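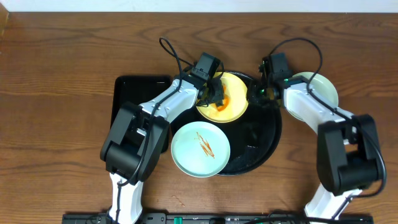 *A round black tray on a wooden table, with an orange food item on a yellow plate.*

**Halim cake** is a spiced tea loaf from the river town of Halim, made with dried apricots, barley flour and strong black tea. It is baked in a long tin, sliced thickly and eaten with butter or a mild white cheese. The loaf is dark, close in texture and only slightly sweet. It is sold in bakeries throughout the Plulton valley and is also made at home, mostly in winter.

## Name

The cake takes its name from the town. In older household books it appears as "tea bread" or "barley loaf", and both names are still used in the upper valley. In Gikum, on the opposite bank, a nearly identical loaf is sold as Gikum bread. Bakers there use prunes in place of apricots and leave out the orange peel.

## History

Barley was the main grain of the valley until the railway brought cheap wheat flour. Early loaves were raised with yeast and contained no sugar apart from that in the fruit. Tea was first added as a way of softening old dried fruit, and the soaking liquid went into the dough so that it was not wasted.

Baking powder replaced yeast in most kitchens once it became easy to buy. The change shortened the work from most of a day to under two hours, and the loaf became softer and more like a cake. A few bakers still make the yeasted kind, which keeps longer but is considered heavy by people who did not grow up with it.

The best-known printed recipe is by the cookery writer Nima Ranjbar, who included it in her book *The Plulton Table*. Her version added cardamom and a spoonful of treacle, neither of which is found in the earlier household books. Many later recipes follow hers, and some bakers in Halim object to the treacle on the grounds that it hides the taste of the tea.

## Ingredients

The usual ingredients are:

- barley flour, mixed with an equal weight of plain wheat flour
- dried apricots, chopped
- strong black tea, strained
- brown sugar
- eggs
- butter or sunflower oil
- grated orange peel
- cinnamon, ginger and a little clove
- baking powder and salt

Loaves made with barley flour alone tend to crumble when cut. Walnuts are common in home baking but rare in shops. Smoked tea is used by some bakers in Skostier, where the loaf is darker and is normally eaten with cheese.

## Preparation

The apricots are covered with hot tea and left until they are soft and the liquid has cooled. Ranjbar gives 30 minutes for this, while older recipes leave the fruit overnight. The sugar, eggs and melted butter are beaten together, and the fruit is stirred in with its liquid. The flours, spices and baking powder are then folded through. The batter should drop slowly from a spoon. If it is too stiff, a little more cold tea is added.

The tin is lined with paper and filled to no more than two-thirds of its depth. Baking takes about 41 minutes in a moderate oven for a small loaf, and longer for the large tins used by bakeries. The top often splits along the middle, and this is not treated as a fault.

The cake is left in its tin until cool and is then wrapped. Most cooks wait a day before cutting it. It keeps for up to nine days in a closed tin and also freezes well, although the crust loses its firmness when thawed. Stale slices are toasted.

## Serving

Halim cake is eaten in the late afternoon or at breakfast, usually with unsweetened tea. In the town itself the butter is salted. In January, bakeries sell a small round form with whole almonds on top, given to visitors during the first week of the month. The round cakes contain more clove than the ordinary loaf and are served whole, to be broken by hand.

## Related breads

Gikum bread is the closest relative. The Skostier smoked loaf is sometimes listed as a separate cake, though the method is the same. Plulton buns use a similar mixture of fruit and spices in a yeasted wheat dough, and are glazed with honey while hot.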